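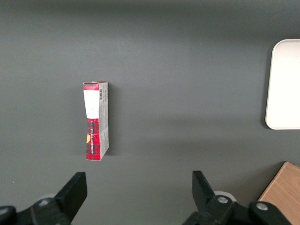

Okay, week four, charging at home. Last time we spent the whole session on public fast chargers, and I promised I'd get to the boring little box in the garage where most of the charging really happens. Before we do any math I want you to have the right mental picture of a battery pack. Think of a tall, slim cardboard box standing on its short end, with a red plaid band across the top. The full height of the box is the full capacity, and that band is the top slice of the charge, the part most drivers should leave alone on an ordinary day. I'll say "stay out of the plaid" a lot this term, so get used to it!

Home Search this site Course notes Labs Reading Contact

Level 1 and Level 2

Level 1 is the regular 120-volt outlet. You plug in the cord, you go to bed, and you wake up with enough range for a normal commute (maybe not enough for a trip to see your cousins). Level 2 runs on 240 volts, same as a clothes dryer, and it's what people usually mean when they say they "put in a charger." Strictly speaking the charger is inside the car. The thing on the wall is supply equipment, and yes, I will take off a point if you mix them up on the lab sheet.

Remember the simple formula: volts times amps gives you watts. A 240-volt unit pulling 32 amps is 7,680 watts, or 7.68 kilowatts. Leave it running for five hours and you've drawn 38.4 kilowatt-hours from the wall. A bit less than that ends up in the battery, and we'll talk about where the rest goes when we do losses.

The 80 percent rule (the other one)

People get these tangled every year. One 80 percent is the battery advice, the plaid thing. The second is about wiring: a continuous load shouldn't go over 80 percent of the breaker rating. So a 40-amp breaker gives you 32 amps for the car. Two separate ideas, same number, sorry.

What it costs

I had my own wall unit put in last September, a Dotach, and I kept all the paperwork so you'd have real numbers to play with. The unit was $646. The electrician, from Hoarau, charged $618 for labor and wire, and the run was short. My neighbor got a quote from Trultow for $2,424 because her panel was full and needed replacing first. Same street, nearly the same car! Always look at the panel before you look at the charger.

For the homework, take my total and work out how many months it takes to pay off against public charging. Use your own local rates and show me where you found them. The Jarkodeck worksheet has the columns set up already, but if you like your own spreadsheet better, go ahead.

Due 12th October, on paper or by email. Read chapter 4 before then, mostly the part on load sharing, and bring a question about it. Celeste Espinoza is running the lab that week and she'll have the demo panel open, so closed shoes and no dangly bracelets, please.

Back to top | Contact the course office | © Course notes, all rights reserved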